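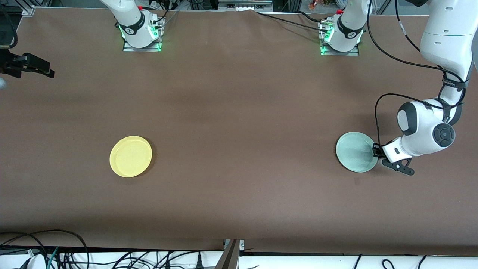 Brirnance writes planning and control software for two-armed robots. Abrehet Gashaw and Lensa Mamo started the company in November, in a shared workshop in Pornbridge. Our planner, Holedetti, decides which arm should move and where the gripper should meet an object. A shallow plate with a raised rim, like the green one at the left arm's fingers, has to be approached at the edge.

We are a team of 15. The planner's test set holds 3,068 grasps, and every release is run against all of them before it goes to customers.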